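My grandmother kept her letters in a hatbox, tied in bundles with kitchen string, and when she died it took us most of a winter to read them. I thought of that box often this past October, when I drove up to Pundcombe to sit in on a letter-writing evening at the public library. I had expected a few retirees and a plate of cookies. The cookies were there, but so were high school kids, a bus driver still in uniform, and a young father writing with one hand while the baby chewed on the envelope.

Oana Tudose started the evenings with a box of secondhand stationery and a roll of stamps she paid for herself. She doesn't teach, exactly. She puts out paper, makes tea, and lets the room go quiet, and if you get stuck she'll come over and ask what you had for breakfast. Write that down, she tells people, and the rest will come along behind it.

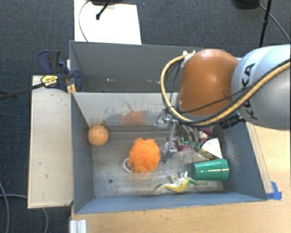
Sointu Tikkanen told me that she had not written to her sister in 20 years, and that the first letter took her four evenings and came out at less than a page. "I kept trying to explain everything," she said. "Then I just told her about the plum tree." The answer came two weeks later, and it was mostly about plums.

I love that story, and I've told it to anyone who would stand still. It seems to me that a letter gives you permission to be ordinary in a way a phone call doesn't. On the phone we feel we ought to have news — somebody's surgery, somebody's new job — and when we haven't any, we don't call. But a letter can go on happily about the gutters, or the neighbor's rooster, or a soup that needed more salt, and the person at the other end will read it standing in the hallway with their coat still on.
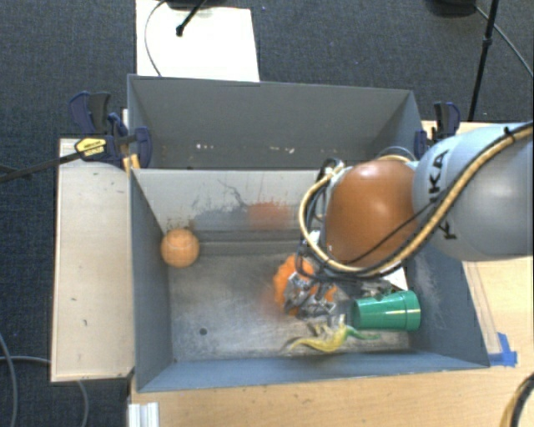

The waiting helps too, I think. Normand Chan writes to a cousin overseas, and he told me he carries on the conversation in his head for days after he mails the envelope, adding bits he forgot and taking back a joke or two. By the time a reply comes they're both answering questions that have changed a little.

I wrote a letter myself that night, to my old college roommate, on pale blue paper with a crease down the middle. I told her about the hatbox and the drive up, and then I got going on my knees. It ran to two pages, both sides, and I had to borrow a stamp from the bus driver.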